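Hamish Hinds pours the tea before he will say a word about sanctions, and he takes his time over it. He spent 12 years carrying messages between governments that were not officially speaking, and the kitchen table still seems to be where he does his best thinking.

We began with the trade dispute between Plirkasness and its larger neighbor, Nepia, which flared up again in February when Nepia threatened to close the border crossing at Flesen. "People hear a threat like that and think of tanks," he told me, pushing the sugar across. "I think of the truck drivers, and the woman who sells them breakfast, and how long she can hold out."

The crossing handled 3,008 trucks in its last full month, and he knows the figure by heart. He also knows most of the officials on both sides (he is fond of nearly all of them, I should say, even the ones who used to leave him sitting in hallways for an afternoon).

The quarrel is over tariffs on electronics, and Hinds worries that both capitals have talked themselves into a corner. "Each minister has made a promise at home that the other one can't live with. So you look for a smaller promise, something dull enough that the newspapers won't bother with it."
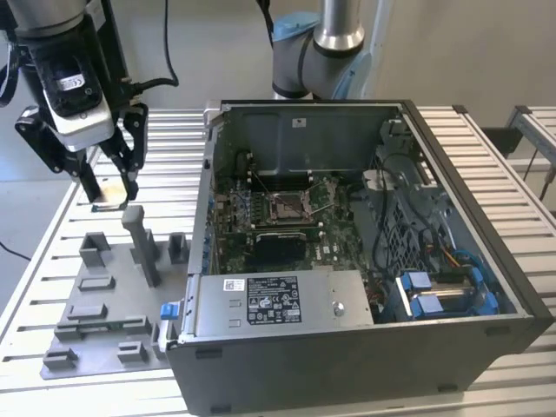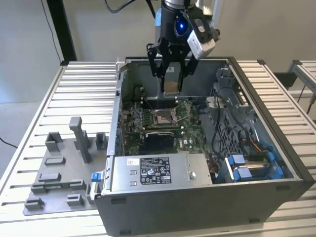

Desktop computer with the side panel off, motherboard showing

The talks in Kasico

Two rounds of talks have been held in Kasico so far, and neither produced so much as a joint statement. Hinds was not invited to either, though he admits, with a rather lovely laugh, that his phone rang quite late on both nights.

"They asked me what the other side really wanted," he said. "I told them to go back in and ask. It's a perfectly good question, and it costs nothing."

He expects the delegations to meet again before the summer, and he would like to see the border mayors given seats at the table this time.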